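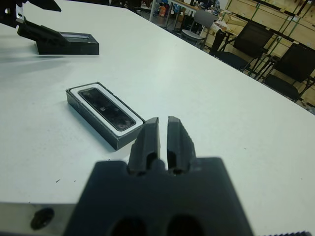
Figure 2.1 Gripper fingers at the packing table, beside an open black box.

Chapter 2: When the Table Gets New Hands

I spent two weeks at Mackay, a small shop that packs electronics, and I figured I'd write about machines. I mostly ended up writing about people! 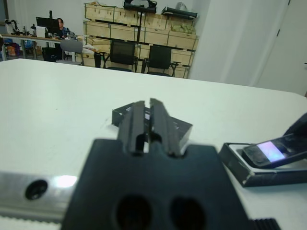 Figure 2.2 The gripper on the work side, a desk and chairs behind.

Before the arms came in, folks there packed boxes by hand all day. Now they plan the jobs and fix the odd ones (and, boy, do they have opinions). 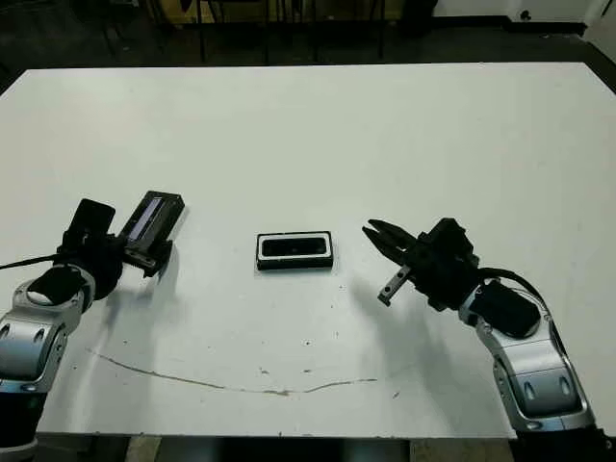

One packer told me her wrists feel better but her day feels longer. I heard that a lot, so we'll start with time: who gets it back, and who decides how it's spent. 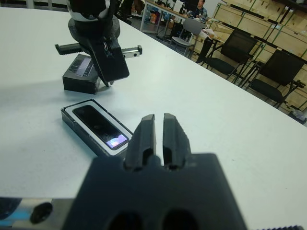

Keep your own job in mind as you read, even if it's just a summer one.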